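Hindholm Site
Staff and Operations Meeting: Minutes

Date: September 26, 2025
Place: Second floor meeting room, Hindholm
Present: Kitchen and serving staff, facilities, floor supervisors, office services, staff representatives, Biltano project lead
Apologies: Trimthorpe site manager

1. Minutes of the last meeting

The August minutes were accepted with one correction. Item 4 should read "evening shift," not "late shift." The corrected copy is on the shared drive.

2. Matters arising

The service elevator has been repaired and signed off. The request for a second set of lockers is still with purchasing. Facilities will ask again before the next meeting.

3. Robot work in the staff kitchens

The project lead from Biltano reported on the Pinto trial. The robot is being used for cup handling at the sink: picking up used cups, emptying them and placing them on the dish rack. It does not handle knives, glass or anything from the stove, and there is no plan to add these during the trial.

Hindholm put 958 cups through the staff kitchen in the first count week and 1,165 in the second. The target for the robot is 1,000 a week by the end of the trial. It is not there yet. Most of the shortfall is in the early afternoon, when cups come back faster than it can take them. Kitchen staff are clearing the rest by hand.

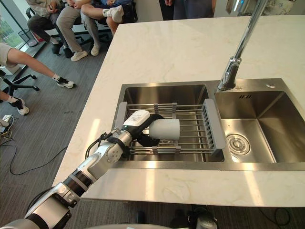 Item 3: Pinto trial, cup held over the dish rack at the double sink.

Kitchen staff said the robot is slow but steady, and that cups left with their handles against the wall are the ones it misses most. They asked for a say in where used cups are left. It was agreed that a marked spot on the counter will be tried for two weeks.

Staff also raised the cables on the floor near the kitchen. Facilities will fit floor covers and check the route with the project lead. Chairs should be kept clear of the cables until this is done.

One supervisor asked whether people can use the sink while the robot is working. The answer was no. The stop button has to be pressed first, and the robot is restarted by whoever is on the kitchen rota. Several people said they had not been told this. A notice will go up by the sink and the rule will be added to the induction sheet.

4. Effect on jobs and hours

The staff representatives asked for a clear statement on hours. Management confirmed that no contracted hours will be cut at Hindholm during the trial. The morning dish shift will be shortened and the time moved to stock checks and lunch service. Pay grade stays the same.

The representatives said that stock checks involve more lifting than the dish shift, and that two people on the current rota have asked not to do heavy lifting. Management agreed that nobody will be moved to stock work without a conversation with their supervisor first. Changes to the rota will be given in writing.

There was a longer discussion about what happens after the trial. Management could not give a commitment beyond it. The representatives asked that this be recorded, and that they see the trial report before any decision is made. Agreed.

Training: kitchen staff who want to learn basic operation of the robot can put their names down with office services. The training is in paid time. Staff asked if it would count toward the next pay grade. Management will find out.

5. Trimthorpe

Trimthorpe has asked to run the same trial. Its kitchen has a single sink and less counter space, so the setup would have to be different. The meeting preferred to wait for the Hindholm report. The site manager will be told.

6. Actions

Facilities: floor covers for cables; locker request.
Project lead: marked spot for used cups; notice on stop button.
Office services: training list; update to induction sheet.
Management: written rota changes; answer on training and pay grade.
Staff representatives: collect comments from the kitchen rota.

7. Any other business

The vending machine on the first floor is still giving the wrong change. Office services will call the supplier.

The date of the next meeting will be sent by email.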